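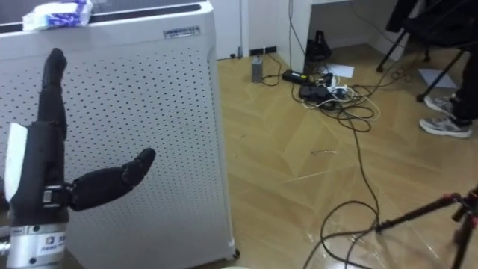 The Day Zinari Wouldn't Let Go

My name is Imani, and I fix robots. Mostly I fix one robot, called Zinari, and mostly I fix its hands. I want to tell you about the time Zinari grabbed a bucket and just kept squeezing!

First, try something. Pick up a pencil and close your eyes. You can still tell you're holding it, right? Your skin sends messages to your brain all the time: I'm touching something, it's hard, it's slipping a little. Zinari needs messages too. Small sensors in its fingers measure how hard they are pushing, and a computer reads the numbers and decides whether to squeeze more, squeeze less or let go.

One afternoon in January we were practicing picking up trash. Zinari took hold of the bucket, and then the number from one finger got stuck. It said zero. Zero means "I'm not touching anything," so the computer told the finger to close a bit more. Still zero. Close a bit more! You can see where this is going. The rim of the bucket started to bend, and then there was a loud crack.

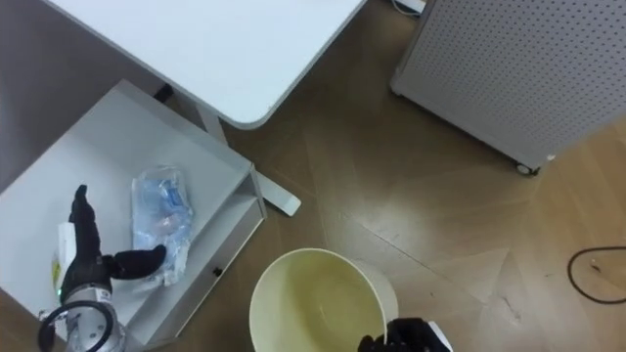 Cleaning up sounds easy until you think about how many jobs are going on at once. Zinari has to hold the bucket, find the trash, pick it up and drop it in the right place. See-through trash is sneaky, like the crumpled plastic bag in the drawer, because cameras can look right through it. And while one hand reaches in there, the other has to keep holding the rim of the bucket. Two hands, two sets of numbers. If one set is wrong, the computer can make a bad choice without knowing it.

My friend Raed hit the stop button, and the motors quit pushing. It took him 2 seconds, which felt like a very long time to me. Then we took the hand apart and found a tiny wire that had cracked inside the finger. It had been bent back and forth too many times, the way a paper clip snaps if you keep wiggling it.
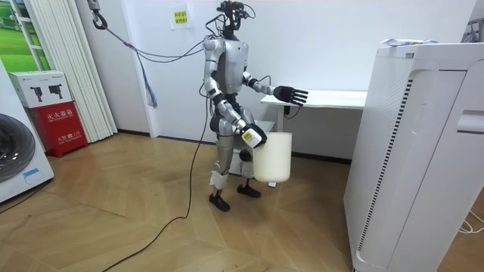 Zinari with one hand on the bin and the other held open over the desk.

We put in a new wire, and we gave the computer a new rule as well. If a finger keeps closing and its number never changes, stop and ask a person for help. We tested that more than 40 times before I was happy -- and I'm pretty fussy.

So is it safe to stand next to a robot? Only when the grown-up in charge says so. Never put your fingers near a robot's hand, even if it's holding still. It might be waiting for its next number.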